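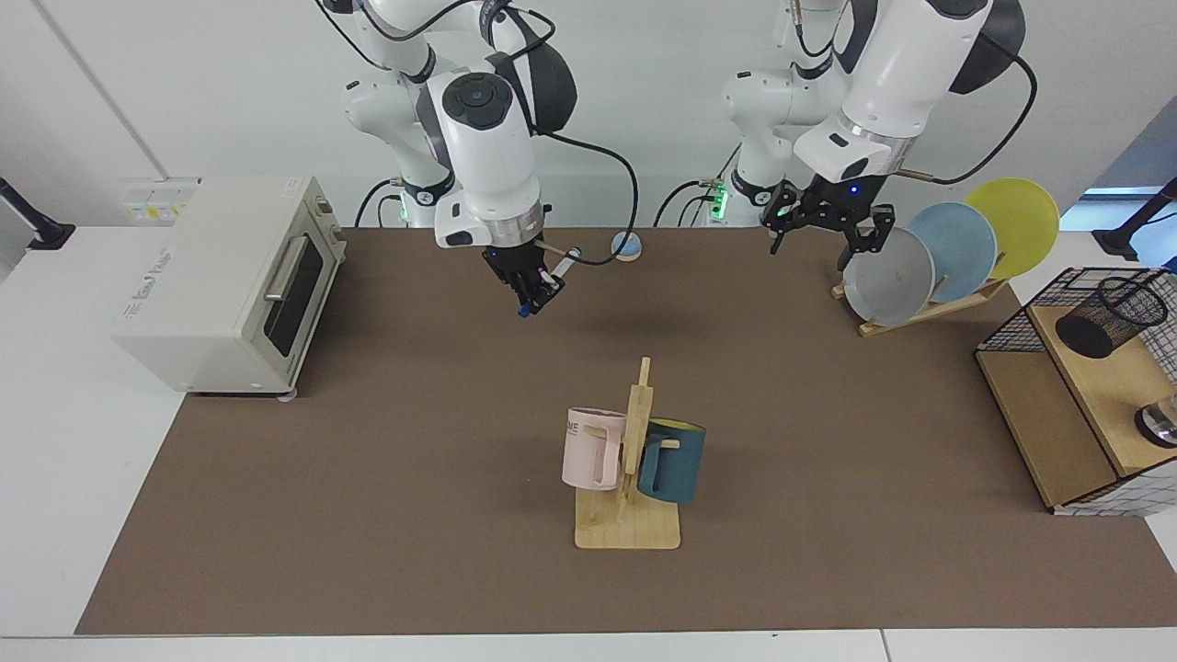
Kitchen table cell, marker pen in the right gripper, left gripper open by the plates.

Ticket 521 – Right arm drops the pen target in the tidy-up runs
Opened by: Flurina Lanz
Component: Ciris policy, two-arm table setup
Status: Open, workaround in place

Hi all, me again. Starting a fresh ticket for this as the old one had turned into a chat about cables.

What I'm seeing: the task is "put the pen in the black mesh cup". The right arm picks up the pen nicely, lifts it, and then just sort of hovers. The cup is on the shelf over at the far right, so the pen really has to be handed to the left arm on the way. With the July checkpoint the handover happened most of the time. With the new one the left gripper opens, parks itself in front of the dish rack and waits there until the run times out. Very polite, no use to me!

Things I've tried so far:

Restarted both arm controllers. No change.

Swapped the white marker for a thick red one, in case white pen on white arm was confusing it. A tiny bit better, but I wouldn't hang a paper on it.

Moved the mug tree off the mat completely. This did help, which surprised me. I'd assumed the toaster oven was the nuisance, being so big, but taking that away did nothing at all.

Ran the old checkpoint again on the same layout. Handover fine, so I'm fairly sure the hardware is off the hook.

Numbers, for Leopold, who will ask: the new checkpoint finished 65 runs out of 521. The old one managed 666 runs before we stopped it, but on the easier layout with no mugs, so please don't put the two side by side in a table.

Reply from Ifor Ellis
Could be the action chunk length. We doubled it for the new training round and the left arm may be committing to "wait" for far too long. Can you halve it at run time and leave the weights alone? The setting is chunk_len in the Fellinitz config, not the one in the main folder (I lost a morning to that).

Reply from Flurina Lanz
Done, and it's a lot livelier. The left arm now comes across to meet the pen, though it goes in a bit low and twice it nudged the mug tree on the way over. I've put the old chunk length in as the workaround and left a note in the config.

Reply from Leopold Baumgartner
Good. Before we call it chunk length, please do the mugs on/mugs off comparison with both settings, same start poses, same pen. If the mugs still matter with short chunks then we have two problems and I'd like them in two tickets.

Reply from Flurina Lanz
Fair enough – will start on mugs off, short chunks, and post the logs under this ticket. Keeping it open till then.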